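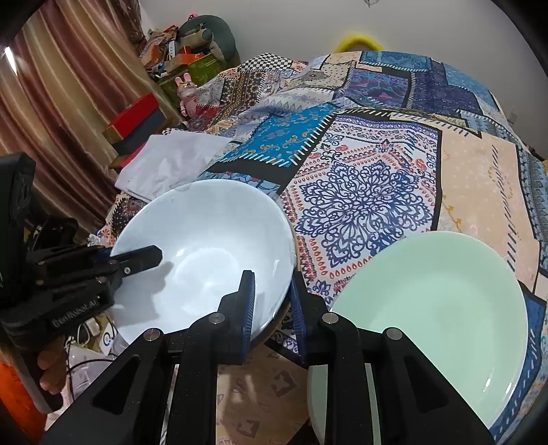
Skisdale tableware maker to add second kiln

Escobar, the Skisdale company that makes plates, mugs and bowls for restaurants, plans to install a second kiln at its Valtorholm Road plant and hire 12 people to run it, the company said.

The new kiln is due to be fired for the first time in July. Escobar said it will let the plant turn out 3,000 more pieces a week, most of them for hotel and cafeteria customers that have been waiting up to 16 weeks for orders.

"We have been turning down work since last spring," said Getsemaní Magaña, the plant's operations manager. "The clay shop can keep up and the glazing line can keep up. The firing is where everything stops."

The county zoning board approved the project last month after the company agreed to move its loading dock away from the houses on the north side of the property. Trucks will use the east gate and will not be allowed in before 7 a.m.

Two neighbors spoke against the plan at the hearing, citing traffic and noise from the exhaust fans. The board is requiring a sound test once the kiln is running.

Nine of the new jobs will be on the kiln crew and three in packing. Training will take place at the plant, and applicants do not need experience with ceramics. Applications open next month at the front office.

Escobar bought the plant from Girkora, a floor tile company, and kept its original kiln, which will stay in use. Magaña said the older kiln will be shut down for repairs to its brick lining after the new one has been tested.

The company did not give the cost of the project.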